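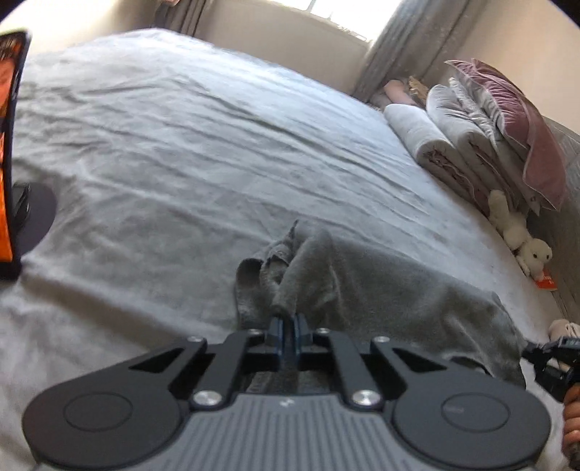

6 March 2018

Yesterday evening I went to the town hall in Varkside for the hearing on the new parking fee. I have lived in this town for 13 years and it was only my second hearing, so maybe I am not the best judge. But I came home angry and I want to write it down.

The plan is to charge residents on the east side for a street permit. The west side pays nothing, as before. Councilman Adel explained that the east streets are "under more pressure." He did not show any numbers for this. When Intan Kusuma asked him for the traffic study, he answered that it will be published in September. The vote is next month!

Each speaker got four minutes. Tươi Tăng, who has the bakery near my house, used hers to read a petition with 500 names. I thought it was a very good speech. Two council members were looking at their phones during it.

I am not against paying. Roads cost money and I understand this. But I would like to see the study before the vote, and I would like the same rule for both sides of the river. I wrote this to Ms. Shehata, who represents our ward, and I am waiting for her reply.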